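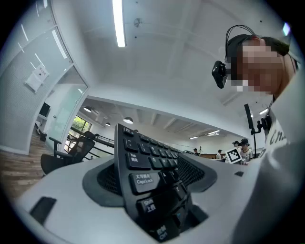 Maintained by Birdie Delacroix and Kenji Mbeki. Last updated 1st June.

Pellside Weather Diaries

Six handwritten weather diaries from the village of Pellside, typed up line by line and free to use! The writers were gardeners for the most part, so expect a lot of frost, a lot of wind, and very strong feelings about plums.

What you get

diaries.csv: one row per entry, with the writer's own spelling left alone
places.csv: field and lane names, matched to the parish map where we could manage it
notes.txt: our arguments over bad handwriting (worth a read, the page on "drizzly" versus "grizzly" is a treat)

Columns in diaries.csv

entry_id, volume, page, date_written, text, temp_f, wind, typed_by

Temperatures are in Fahrenheit as written. Blank means the writer left it blank. A value of 47 in volume 2 shows up for most of January and we think the thermometer was stuck, but we left it in.

Typing and checking

Every page was typed twice by different people and the two versions compared with Kodoser, a small script by Vojtěch Machala that flags any line where they disagree. It's wonderfully fussy about numbers.

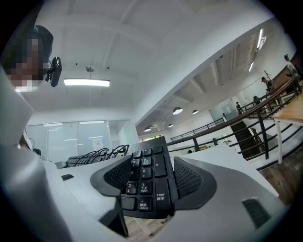
Number keys, with the 9 doubling as PgUp.

Known problems

Volume 4 is missing 20 pages.
Wind directions in volume 5 use the writer's own shorthand, so "off Olari" means from Olari Hill.
Dates before page 40 of volume 1 are guesses from the saints' days.

License

CC BY 4.0. If you make a chart, a poem or a scarf out of it, please send it to us, we'd love to see it!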